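Review: Rinia parallel gripper kit, as used for a cloth-folding project
Posted 2018-04-21 by Esperanza Salcedo
Category: End effectors / Teaching hardware

The Rinia is a two-finger parallel gripper sold as a kit, with a wrist bracket, a small camera mount and a control board. Our robotics club bought it in the summer break for the second-year project stream. The brief for this year's students is to fold a small cloth in half, edges aligned, starting from a flat but imperfect lay. It is a harder task than the pick-and-place work we set previously, and it exposes faults in a gripper that a wooden block never would.

Assembly

The kit arrives as a bag of fasteners, two finger carriers, a rail, the motor unit and four moulded fingertips, of which two are spares. The printed instructions are adequate until the step where the carriers are fitted to the rail. The drawing shows the left carrier reversed. Two of our students followed it faithfully and had to strip the assembly back to the rail. Distik, the local distributor, has a corrected sheet on its website, and it should be in the box.

Fasteners are metric throughout. The supplied hex key is soft and rounded off on the third screw, so use your own. The bracket bolted to our Noh arm without an adaptor. Cable strain relief is poor: the connector sits on the outside of the wrist bend and will work loose unless the loom is tied down.

Control

Communication is serial, with a short and mostly sensible command set. Position is given as an integer from 0 to 1000, fully closed to fully open. Resolution is finer than the mechanism deserves, as backlash in the carriers swallows the last few steps. For a first-year group this is no obstacle. For anyone attempting to hold a single layer of fabric without taking the one beneath it, it is the main limitation of the product.

There is no force sensing as such. The board reports motor current, and the students wrote a threshold routine which halts closure when the current climbs. After a fair amount of trial and error they settled on a value of 507 for microfibre-type cloths. That number is specific to our unit and our fingertips and should not be copied. Thin cotton needed a separate setting, and the routine did not distinguish reliably between one layer and two in any fabric we tried.

Fingertips

The stock tips are narrow and rounded. This suits cloth work better than the broad flat pads on the older Lustside gripper, which tended to press a wide area into the bench and pick up nothing. A narrow tip can be brought in low beside a hem and closed on a small pinch of material. The drawback is that a small pinch pivots. If the grasp is away from the corner, the free part of the cloth swings during the lift and the fold lands crooked.
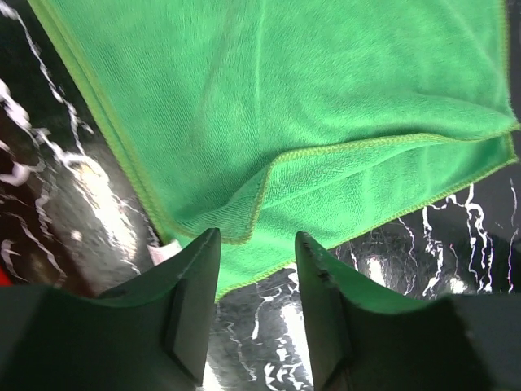 Approach angle matters more than closing speed. The students began with a vertical descent and moved to a shallower approach after repeated slips at the hem. Overlocked edges are a help, being thicker than the body of the cloth and giving the tips something to close against. They also give the vision code a line to follow, provided its colour differs enough from the pile. A second layer lying slightly out of register produces a second line, and the edge detector will happily choose the wrong one.

Camera mount

The mount holds a small board camera at the wrist, looking along the fingers. Rigidity is good. The view includes both tips, so students can check the grasp point against the fabric without a calibration target. Close work leaves parts of the image soft, and the fixed bracket offers no adjustment to correct it. A slotted bracket would cost the manufacturer very little.

Lighting is the user's problem. Polished surfaces return bright spots that shift as the wrist moves, and our students' first segmentation program treated them as cloth whenever the fabric was pale. They now mask by colour before brightness. Pale veining in a stone-look surface causes similar trouble. A matt, plain benchtop is the obvious remedy, but I have not insisted on it; the programs that cope with a difficult surface are better programs.

Durability

No failures to date in the motor or rail. The carriers have developed slight play, which we took up with a thin shim. Wear on the fingertips is cosmetic. The connector noted earlier has been resoldered once.

Documentation and support

The manual covers installation and the command set and stops there. Timing behaviour is not documented: a new position command sent during travel is queued, where most of us expected it to replace the current one. Distik answered our email on this in two working days with a correct explanation. A firmware revision is promised for May. I will amend this section if the queue behaviour changes.

Verdict

Recommended for senior secondary and early tertiary groups that already have an arm and someone who can solder. Not recommended as a first gripper for a junior club, where the assembly drawing alone will cost a session. For rigid objects the Lustside remains simpler and stronger. For fabric, the Rinia is the better of the two, with the backlash as a standing reservation.

Rating: 4 out of 5. Spare fingertips are available separately from Distik, sold in pairs.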